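Rundora Two-Arm Unit: Set-up Guide
Section 18. Trial chores in the simulator: clearing and serving at a table 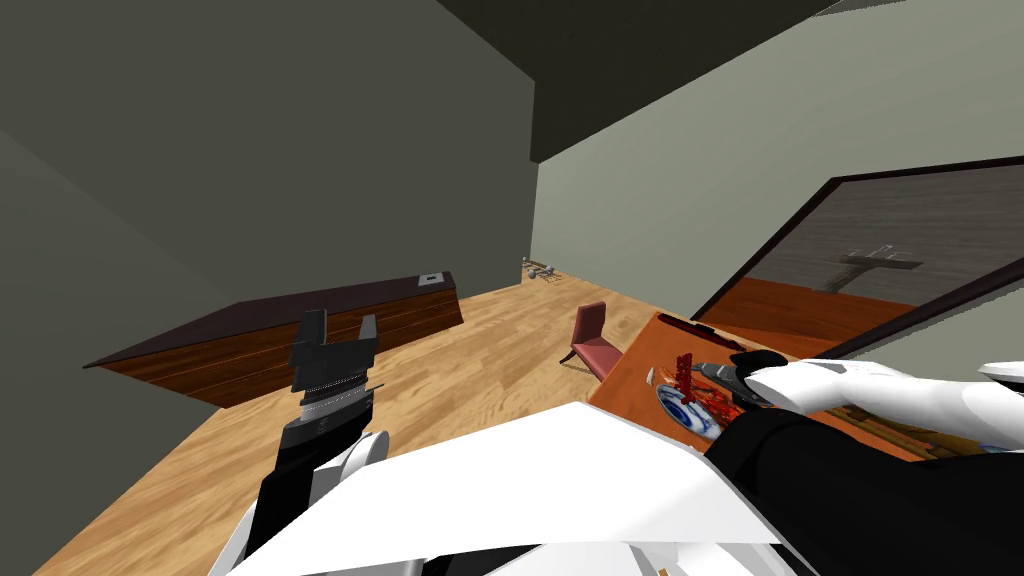
18.1 Purpose

Run every table chore in the simulator before it is attempted on a real unit. The table chore remains classed as "supervised only". The unit can fetch, hold and set down a range of kitchen items, but it does not yet do so reliably enough to be left alone with people, pets or breakable tableware. Treat a pass in the simulator as permission to begin supervised trials and nothing more.

18.2 Before you start

1. Install the Ekmont room pack, version 3 or later. Earlier packs do not load wall mirrors correctly.
2. Open the chore list and select entry 1041 (table, one plate, one utensil).
3. Set both arms to the rest position and check that the joint readout shows no faults.
4. Set the run limit to 225 seconds.

Note: Head tilt is not levelled automatically. If the room view is slanted, the planner still works in table coordinates. Do not correct the tilt part-way through a run.

18.3 Running the chore

1. Assign the utensil to the right arm. Leave the left gripper open and raised, clear of the table.
2. Press Start. The right arm should approach the plate from the side and stop above the rim.
3. Check the gap between utensil and plate on the side panel. If it reads zero before the arm has stopped, press Hold.
4. Allow the arm to complete the stroke, then return it to rest.
5. Save the log under the chore number. Do not overwrite a failed run.

Caution: Soft, stringy or branching food is the most common cause of failure. The planner treats it as a solid lump and may press too hard on the plate. Reduce the force limit by one step and repeat.

Caution: Mirrors can produce a second table in the depth map. If the planner marks two work surfaces, draw an exclusion zone over the mirror and restart from 18.2, step 3.

18.4 Known limits

Wiping, stacking and pouring are not supported in this release. The Sutter gripper fingers may be fitted for these chores, but the Brokorer planner will reject the job with a "no method" message. Report any other message to Lemlem Sisay, with the saved log attached.

Section last revised December 28, 2020.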